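Aug 20, 2023

Workshop notebook, Mostyn equipment room. Written up in the evening from the loose sheets, so the order is a bit off in places.

Preseason helmets first. Radomir and I finished the last of the varsity shells before lunch. Most were fine after a wipe down and new snaps. Two linemen's helmets had the jaw pads in backward, left over from May when the spring squad packed its own bags. Turned them round and wrote the locker numbers inside the shells in marker, on the left this time, because the sweat takes it off the forehead side by the third week.

Air bladders: 20 of the older Kamness helmets got fresh valves. The new valves sit slightly lower than the old ones and the pump needle wants to go in at an angle. Wet the needle first. Despina forced one dry and tore the seat, so that helmet is on the bench until we have another bladder. Tag is on it. Please leave the tag on.

Face masks. The tight end who broke his nose in spring has asked for the cage with the extra bar. Coach Segers is fine with it. I fitted it, he wore it for the walk-through, and then he said he couldn't find the ball over his shoulder. Going back to the standard cage with the clip-on shield for now and he'll try both again on the practice field.

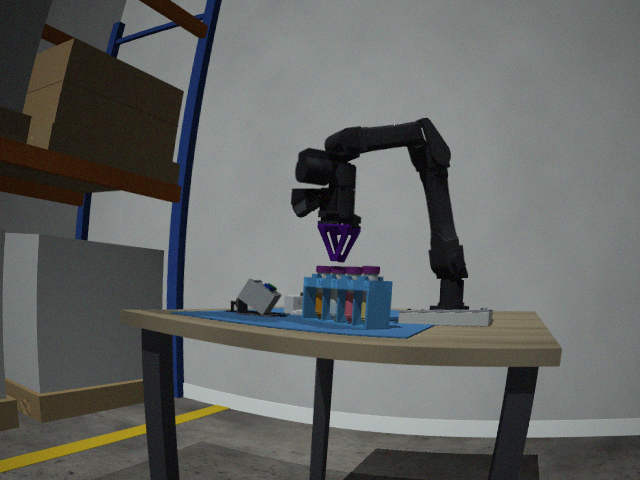 Shoulder pads took longer than planned. The straps on the Covach sets are stretching again, always the right side, always on the receivers. I measured one set before and after practice and the strap had crept out by the width of a finger. Sorin thinks the buckle teeth are worn. I think it's the webbing, which has gone shiny where it passes through. We agreed to swap the webbing on one set and the buckle on another and leave both with the same position group, then look again after the scrimmage.

Note on that: if a player comes in and asks for his strap to be pulled tighter, do it, but write it on the sheet. Otherwise the comparison is no use.

Cleats. The grass on the lower field is long and the ground under it is hard, so the long studs are wrong for it even though they feel right walking out. Three of the backs slipped on cuts yesterday and all three were in long studs. Moved them to the medium. The kicker wants a different length on each foot, as before. His plant foot is the left. I keep having to look that up.

Budget. Evelien signed off on 2,620 for the fall, which covers the reconditioning, the webbing, chin straps and a new pump. It doesn't cover a second blocking sled pad. The old pad has a split along the bottom seam that I can get my hand into. Doina stitched it with the awl and heavy thread and it held through individual drills, but she doesn't want to promise anything once the offensive line starts hitting it every day. Asked Rikell for a price on a cover alone. No answer yet.

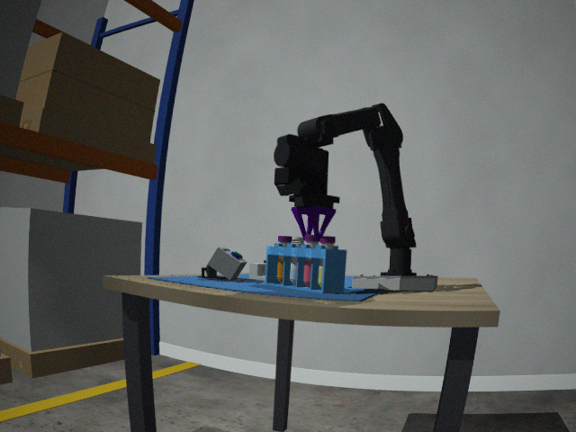

Footballs. We started the week with 35 and the count tonight was short again, so somebody needs to walk the fence line behind the north goalpost. The new game balls are still too slick. Brushed four of them and rubbed in the conditioner, left them an hour, brushed them again. The quarterbacks liked two of the four. The other two had the same treatment, same brush, same amount, and they still complained. I'll do those two over with a warm towel in between and see.

Pressure check: the gauge on the wall pump and the hand gauge don't agree. The wall pump reads higher. Use the hand gauge until the new pump arrives. If you already set balls with the wall pump this week, check them again before they go in the bag.

Practice jerseys. Despina has sorted the whole lot by size and put the mesh ones with torn sleeves in a separate bin for the scout team. Defense stays in dark, offense in white, quarterbacks in red. Number 20 is still missing in the dark set and has been since spring. If it's in somebody's trunk, all I want is the jersey back.

Tackling dummies: both of the tall ones lean. The base weights have shifted inside the cover and the whole thing settles toward one side after a few hits. Sorin unzipped one and packed it with old towels, which fixed the lean but made it lighter at the top, and it now pops up faster than the coaches want. They said the linebackers were getting lazy with their feet because the dummy came back to them. Taking half the towels out tomorrow.
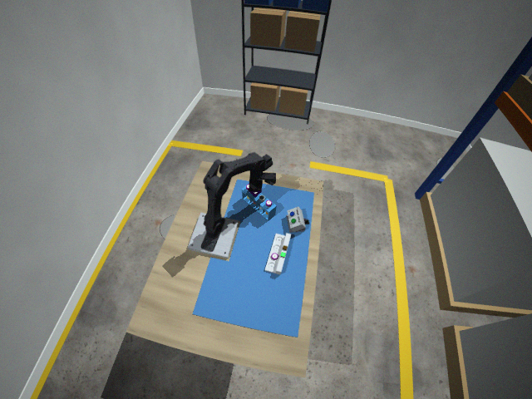

Sideline kit. Went through the trunk with Radomir. What was in there: spare chin straps, cleat wrench, two screwdrivers, snaps, T-nuts, a roll of tape that had gone soft. The right-angle screwdriver wasn't there and I found it later in the pump drawer. It lives in the trunk. Last season we lost most of a drive getting a face mask clip back on with the wrong driver, and the backup left tackle had to play four snaps cold.

Mouthguards are boiled and fitted for everyone except the three freshmen who joined late. They need to come by before the first contact day. Coach Segers knows and will not let them line up without one.

Laundry: the second dryer runs hot. Pants came out with the knee pad pockets curled. Low heat only, and take the pads out first. I put a strip of tape over the high setting.

To do:
Bladder for the tagged helmet
Redo the two slick balls
Call Rikell again about the sled cover
Webbing and buckle sets out to the receivers, sheet on the clipboard
Towels out of the dummy
Freshman mouthguards
Fence line for footballs - Sorin said he'd go before practice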